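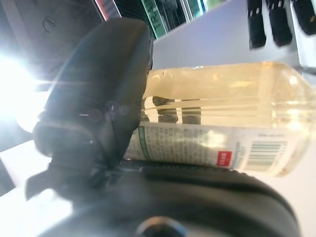
Amparo Aranda wrote to us that she had read every word on a label before she found out who had filled the bottle, and could we please put that somewhere easier to find. We have moved it to the top of this page. Pritchard fills and labels bottles for small makers who do not have a line of their own.

We take liquids only: cordials, dressings, light oils, soaps and plain cleaning products. We do not handle powders, pastes or anything under pressure. The smallest run we accept is 90 bottles and the largest is 900. If you need more than that we can split the order over two visits, but a bigger firm will probably give you a better price.

Food and cleaning products are filled in separate rooms, with separate hoses and separate staff on the day. Customers can supply their own bottles or buy ours, which come in clear or brown. Caps are fitted by hand on runs under 564 bottles. Above that we use the capping bench.

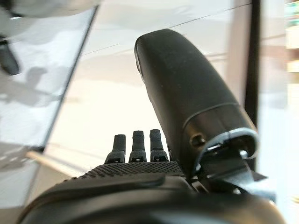
Plerkbridge, September

We have now moved everything out of the Worow yard and into Unit 8, Doltov Lane. Deliveries should come to the side gate. The old telephone number still works.

The new unit has a proper label store, kept at a steady temperature. Labels curl when they are left in a cold van, so please bring rolls in the day before if you are supplying them yourself. Tell us which way the roll is wound and which edge leads. A label put on upside down cannot be peeled off cleanly, and the bottle has to be emptied and filled again.

We check the wording on a label against the order form for name, volume and batch number. We do not check ingredients or safety wording, and the maker remains responsible for both. Small print is the most common complaint passed on to us by shops, so we ask to see a paper proof at full size before the rolls are printed.

Visits are welcome by appointment. Please wear flat shoes.

Page last changed 2018-12-09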